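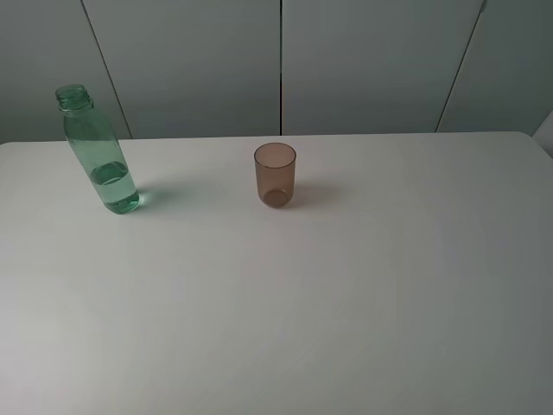
*Archived message, page last changed 27th May*

**From:** Liv Moen
**To:** hustum-tea-table
**Subject:** Re: Re: bottles, cups and the top of the white table

Teemu wrote:

> I put out the green bottle for watering the herbs and by lunch it had become the drinking water. Could we agree which is which? Also, the cap is gone again. I bought a bag of 22 spare caps in March and I can lay my hands on 2.
>
> Teemu

Teemu, I sympathise, though a bottle with no label and a brown cup standing near it does look rather like an invitation. I'd have helped myself too. The basil will have to get over it.

My proposal, for anyone still reading:

- Green bottles are for plants. Fill them a third of the way, as in the picture at the top, and they pour without drowning anything.
- Drinking water lives in the glass jug. Adebayo has promised to bring back the jug.
- The small brown cups go back on the shelf after use, upside down. Salamatu would like it known that she has views on tea rings on a white tabletop, and that she has shared them before.
- Caps go in the tin marked Nwankwo, which has held no Nwankwo biscuits for years and is a disappointment to everyone who opens it.
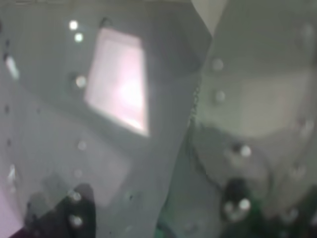

*Close-up, same place and same occasion as the bottle and cup.*

Hadiza asked whether we could simply buy matching bottles with the caps tied on. We could. Rarnetel does a set of 5, in a green that is nearly the same as the one we've got, so I foresee the same thread all over again by autumn.

If you object to any of this, please reply to the list and leave the notes off the fridge. There's no room left on the fridge.

Liv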